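Student Project Report
Comparing Two Grippers for Mixed-Object Bin Picking
Gemma Dal Bello
Saturday, July 6, 2019

1. Purpose

The lab has two grippers that fit the same wrist flange. The Mavo is a parallel gripper with short metal fingers. The Grunow has a single suction cup on a spring mount. My project was to find out which one should stay on the arm for the mixed-object work planned for November.

2. Setup

Both grippers were run on the same arm over the same plastic bin, with the bin clamped to the table. The objects were household things and toys of very different shapes: a fuzzy duster head, a sponge, a fork, a tape dispenser, a clear plastic cup, a toy carrot and others. The arm was driven by hand from the Prillwood controller, so the results say nothing about automatic grasp planning.

Each gripper got 114 attempts. An attempt counted as a success if the object was lifted clear of the bin walls and held for 14 seconds. I emptied and refilled the bin every 24 attempts, and after a refill I did not straighten anything out.

3. Results

The Mavo failed 33 times. Most of those failures were flat objects lying against a wall, where one finger landed on the slope before it could get down beside the object. Thin sticks were fine in the middle of the floor and poor in the corners. The duster head was easy to pick up from any direction, but fibers caught in the finger joint twice and I had to stop and pull them out with tweezers.

The Grunow did worse overall. It could not hold the duster head or the fork at all, and the sponge leaked too much air. It was the better choice for the tape dispenser when that was lying on its side. I stopped logging the fork after the first two refills and put those attempts on the dispenser, so the totals for the two grippers are not strictly comparable.

4. Problems

The cable bundle at the wrist limited rotation. Past a half turn it pulled on the connector, and the De Luca force sensor read a load with nothing in the fingers. I rerouted the cables with more slack and repeated the first set.

5. Recommendation

Keep the Mavo on the arm. Longer fingertips should be tried before November, with a narrower profile for work near the walls.
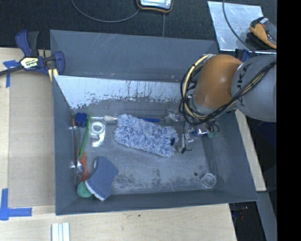 Why does a suction cup have trouble with a sponge?
Air passes through the open pores of the sponge, so the pump cannot build up enough vacuum under the cup to hold the weight.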